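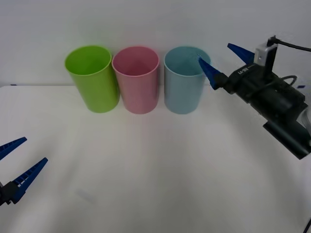
Green, pink and blue cups at the back of the bench, with the grippers on either side.

Géza Szabó worked on the drinks counter at Sisetti for 4 years before the arms came in. He now looks after them, along with the cup stock and the cleaning roster. "I was told in March that my job would change," he said. "I wanted to know what I'd be doing at seven in the morning. It took a while to get an answer."

The company serves 2,000 drinks on a full day. Szabó said the arms do the reaching and setting down, and staff do the orders, the lids and anything a customer wants done differently.

His wrists are better, he said. The talk is what he misses. "When two of you are on the counter you chat all shift. Now I'm watching a bench, and the other person is out front."

Training ran for 144 hours, all of it paid. He would have liked more of that time spent on faults. "They taught us the normal day very well - then the first odd day came and we were on the phone."
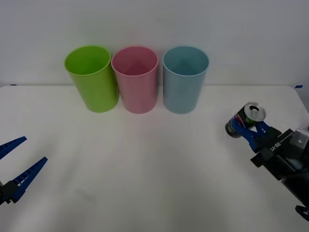

Maëlys Gilbert was less patient about the phone calls, saying that a counter crew should be able to clear a stoppage without waiting for head office, and that the pay grade ought to match the extra work.

Szabó agrees about the pay. The grade is up for review in December, and he has asked to be in the room.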